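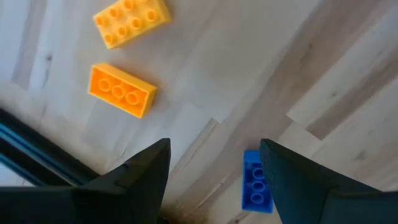 **Majdi Sabbagh**
*Toys and playroom reviewer*

I've been living with the Darnlow big brick set for a couple of months now, and I have stepped on enough of it to feel qualified. These are the jumbo kind, the ones made for small fists, and the box I bought has 60 pieces in red, yellow, orange and blue. My nephew Elias is three and considers them his, even though they live at my place (we're working on it).

First, the colors, which I love! The blue is a proper deep blue, and the yellow is warm and sunny. My one gripe is that the yellow and the orange are closer than I'd like. Under the lamp in my living room I've handed over the wrong one more than once and been told off for it. If you're using these to teach colors, start with blue and red and save yourself the argument.

The standard brick is two studs by four, with three round tubes underneath, so anybody who grew up with building bricks will know what to do. The grip is good, maybe a touch too good out of the box. Elias needed help pulling them apart for the first week or so, and then either they loosened up or he got stronger. I still can't separate two of the small ones without making a face. My neighbor Tatiana, who has twins and much less patience than I do, runs a butter knife between them. I tried it and scratched an orange one, so I'm going to say don't.

They do hold up. Ours have been down the stairs, in the tub, and under the wheel of a desk chair, and I haven't found a single crack. The corners have gone slightly fuzzy on a few of them. Washing is easy if you leave the bricks studs down afterward, hollow side up, and give them a good shake - water hides around those tubes and you'll find it later on your socks.

Now, storage. The set comes in a cardboard box that gave up right away, so set aside a little extra for bins.

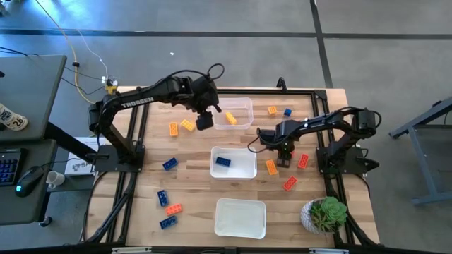
I like plain rectangular plastic ones, low enough for a kid to reach into, and a few small ones beat one giant tub by a mile. With the big tub, Elias just tipped the whole thing over to get at the one brick he wanted. With small bins he'll go looking, and on a good day he'll even sort by color on the way back in. Clear or whitish plastic is the way to go so you can tell what's inside without dumping it. Skip the lids, they only get lost.

What else? The Pukham bricks we had before were lighter and cheaper, but they popped apart if you breathed on them, and a tower taller than Elias's knee was asking for tears. The Darnlow ones will go up past his head if you build the bottom two bricks wide. I do wish there were more of the small pieces. We have 6, and they're always the ones that end up under the couch.

Would I buy it again? Yep, and I'll probably get a second box in December when his cousin is old enough to want in. Four and a half stars, with the half off for that yellow and orange business.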